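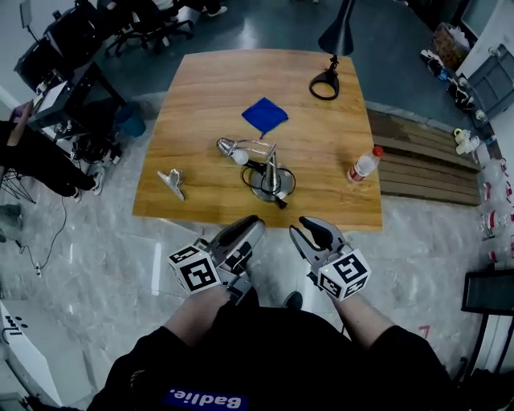
로알드 홀름그렌 님이 지난 글에 댓글로, 로봇 쪽은 안전 규칙이라고 해 봐야 울타리 치고 비상정지 버튼 다는 게 전부 아니냐고 물으셨더라고요. 저도 가기 전엔 딱 그 정도로 생각했어요! 그래서 이번 마실레라 오픈 데이 후기는 로봇 자랑보다 규칙 얘기 위주로 적어 봅니다.

다녀온 날은 2025년 8월 29일이고, 입구에서 받은 번호표가 406번이었어요. (줄이 꽤 길었습니다. 물 챙겨 가세요.) 안내는 시야봉가 은쿠나 님이 맡아 주셨는데, 첫마디가 "장비보다 작업 규칙서부터 보시죠"였어요. 다들 살짝 실망한 표정이었는데 저는 이게 제일 재밌었습니다.

규칙서 이름은 '툴로딘'이래요. 손에 드는 그리퍼로 사람이 직접 동작을 보여 주고 그걸 기록하는 작업용인데, 생각보다 훨씬 깐깐해요. 시작 전에 양쪽 턱을 끝까지 벌렸다 닫아 보고, 마커 면에 긁힌 자국이나 지문이 있으면 닦거나 교체. 케이블은 발이 지나는 길로 빼지 않기. 전기 제품을 만지는 작업이면 플러그는 반드시 뽑아 두기. 스탠드처럼 관절 있는 물건은 손가락 끼임 항목이 따로 있고요, 액체가 든 병은 뚜껑을 잠근 상태에서만 다룰 수 있대요.

현장에서는 탁자 위에 탁상 스탠드랑 파란 천, 빨간 뚜껑 물병 같은 걸 놓고 하더라고요. 집에 다 있는 물건들이라 괜히 친근했어요 ㅎㅎ 한 번 기록한 건 기록지에 번호를 달고, 중간에 물건을 떨어뜨려도 지우지 않고 '실패'로 표시해서 남긴대요. 그날 오전에 본 기록지 마지막 번호가 2367이었습니다.

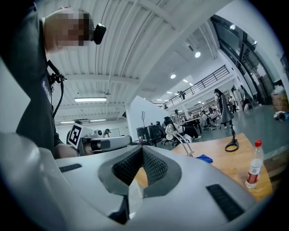 개인정보 항목도 길게 설명해 주셨어요. 머리에 카메라를 쓰고 일하면 주변 사람까지 찍힐 수 있으니, 작업자 동의서와 별도로 공간 출입자한테도 촬영 안내를 해야 한대요. 얼굴은 외부로 나가기 전에 전부 흐리게 처리하고, 처리한 사람과 확인한 사람이 달라야 한다는 조항이 있었어요. 이건 우리 회사에도 가져오고 싶더라고요.

휴식 규칙은 좀 의견이 갈렸어요. 연속 작업을 대략 432초로 끊고 손목을 풀게 하는데, 같이 간 봉가니는 흐름이 자꾸 끊기겠다고 하고, 저는 그리퍼 시범용을 잠깐 들어 보고 바로 납득했습니다. 양손으로 들고 있으면 팔뚝이 금방 뻐근해요!

아쉬웠던 건 질문 시간이 너무 짧았던 것. 로봇 팔 구역의 속도 제한 기준을 묻고 싶었는데 차례가 안 왔어요. 나중에 노쿠툴라 필레이 님께 메일로 여쭤봤더니 규칙서 개정판이 9월에 나오고, 그때 요약본을 방문자들에게도 보내 주신대요. 받으면 여기에 덧붙일게요. 주차는 3번 출구 쪽이 그나마 한산했습니다.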